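Unit 7: Showing the arm a task

Course tutors: Arnel Mangubat (lectures), Lorna Enriquez (lab)

Read this before your first lab slot. It covers the two ways of giving a demonstration that we use on this course, what a usable demonstration looks like, and what you hand in. The reading by Kamath on the unit page is useful but you can do the lab without it.

7.1 Two ways of showing

By hand. You hold the arm near the wrist, put it into its free mode and move it through the task yourself. The joints give way to your push and the controller records their angles as you go. Most people get the hang of this in a few minutes. The drawback is that your own hands and sleeves get into the camera views, and a learner trained on those pictures may come to depend on something that won't be there when the arm works alone. Pushing the arm also hides the contact forces, as some of what you feel is the weight and friction of the arm itself.

By remote control. You stand back and drive the arm with a second device. It may be a small copy of the arm, a hand controller or a 3D mouse. The camera views stay clear of people, and what you send to the arm is the same sort of command the learner will send later. It is slower to pick up. You have no touch, so you judge contact by eye, and depth is the hard part. Expect to miss handles and edges at first.

In the lab we use remote control for everything except the warm-up exercise.

7.2 What gets recorded

Each demonstration is stored as one episode. An episode holds the joint angles, the gripper opening, the commands you sent and the pictures from every camera, all on a shared clock. The Ostlow logger starts when you press the left pedal and stops when you press it again. If the clocks drift apart the episode is no good, so look at the sync line on the screen before you start – green is fine, amber means restart the logger.

An episode may run to 600 steps at most. A drawer task done at a steady pace comes in well under that. If you hit the limit you have probably been hovering.

7.3 Choosing a task

Pick something with a clear start and a clear end. "Open the drawer" is good. "Tidy the counter" is too loose for this unit, as two people would finish it in different states and the learner has no way of telling which was meant.

Drawers, lids and doors are known as constrained tasks. Once the gripper has hold of the handle, the object decides most of the path. A drawer wants to go straight out. If you pull at a slant it binds, or the whole box slides along the worktop with it. Line up the wrist first, then close the fingers, then pull. Students often try to do all of this in one sweep and end up correcting halfway.

Leave ordinary clutter on the worktop. A learner that has only seen a bare surface tends to do badly in a real kitchen. Move a few of the loose items between episodes, and turn the drawer box a little as well, keeping it within reach of the arm.

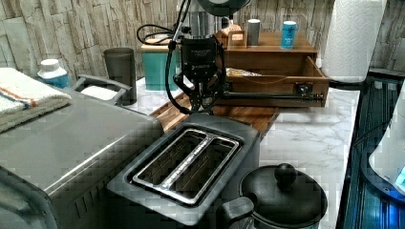
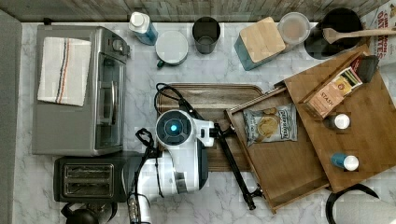 7.4 Good and poor demonstrations

Keep the speed even. Long pauses teach the arm to pause, and we've had trained policies that stopped dead above a handle and stayed there. If you need to think, stop the episode and begin again.

Approach from the same general side each time. You may vary the start pose, but going left of the handle in one episode and right of it in the next gives the learner two answers to one question, and it may try the average.

Small slips that you recover from are worth keeping. They show the arm how to get back. Slips that end the task should be marked as failed in the log. Please don't delete them, as we use them in Unit 8.

7.5 Lab work

Work in pairs, one driving and one logging, and swap over halfway. The Misel controller must be zeroed at each swap. Keep one hand near the stop button whenever the arm is live.

Hand in:
– your episodes, with failed ones marked
– the completed log sheet
– a written note of up to 500 words on where your two driving styles differed and what you changed as a result

Upload to the Kandmont folder under your pair number. Questions about the hardware go to Lorna Enriquez and anything about marking goes to Arnel Mangubat.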